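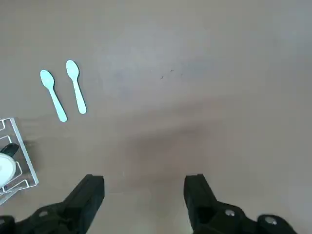
The Spoons We Keep

Every kitchen has a drawer where the good intentions live. Mine is the third one down, and it holds plastic spoons. Some are white, one is clear, and two came home with a frozen yogurt and are the pale green of a dentist's waiting room. I have washed those two more often than I have washed my car. They go in the rack, they come out of the rack, they go back in the drawer, and at no point in this cycle does anybody eat with them.

I mentioned this to Consuelo Espinoza, who organizes kitchens for a living, expecting sympathy. "Do you own real spoons?" she asked. I do. "Are they busy?"

They are not busy.

Espinoza runs a one-woman business called Resora, and she has pulled plastic cutlery out of shoe boxes, cookie tins, a piano bench and, in one case, a second shoe box labeled "other spoons." She estimates nothing and judges most things. Her record for a single household is 200 pieces, which she knows because the owner insisted on an inventory before he would let any of them go. He kept 6. She considers that a win and sent him a card.

The trouble with a disposable spoon is that it was built to be thrown out and then made just well enough that you can't. Forks snap a tine and excuse themselves. Knives were never any use in the first place. The spoon goes on being a spoon. You rinse off the yogurt, hold it up to the light, and find that it has years ahead of it, possibly more than you do.

Orhun Sarıgül and Zerrin Tatlı, who share an apartment above a bakery and have been married long enough to argue in shorthand, fall on opposite sides of the question. He washes. She throws. On a Wednesday evening I watched him stand at the sink doing a plastic spoon front and back with the care most people save for a baby bottle, while she described to me, at full volume, the price of hot water.

"It's for picnics," he said.

"When was the last picnic?"

He turned the tap up a little.

Their compromise is a jar on top of the refrigerator. When the jar is full, something has to leave before anything can go in. This sounded fair to me until I saw the jar, which once held pickles for a restaurant.

The tidy people will tell you to ask what a thing is for. I tried it. Spoons like mine turn out to be for quite a lot. Hinata Kawaguchi, who has an herb garden on a balcony the width of a bath towel, writes plant names on the handles and sticks them in the pots bowl up. Her basil has been labeled mint for two summers, as she moved the plants and not the spoons. Nesrin Saraç keeps one in the coffee can, one in the cat food and one in the bathroom for a face mask she would like me not to describe. She washes the cat food one separately. I didn't ask how she tells them apart, and I drank the coffee.

There is gear for all this, naturally. A company called Gorneo makes a bamboo caddy with a narrow slot for what the box calls "casual flatware." Santoso sells a folding picnic spoon in a felt sleeve, intended to replace the plastic spoon, and I bought one. It is a handsome object. It lives in the third drawer down, on top of the plastic spoons, where it stays nice.

Drying is the part I've given the most thought, which says something about my winter. A plastic spoon weighs so little that it will not stay where it's put. Stand it in the cutlery cup and it tips out the minute a real fork joins it. Lay it across the wires and it slips through to the tray underneath and sits there in yesterday's water. Espinoza's advice is to lay them on the table, bowls up, and wipe them with a towel. Her other advice is to own fewer. She charges the same for both.

I did go through the drawer in the end, on a rainy afternoon in January, with a trash bag and a cup of tea. The clear one went. So did most of the white ones, and a thing I'd taken for a spoon that belonged to a laundry detergent. The green pair I washed again, just to be fair to them, and dried, and put back.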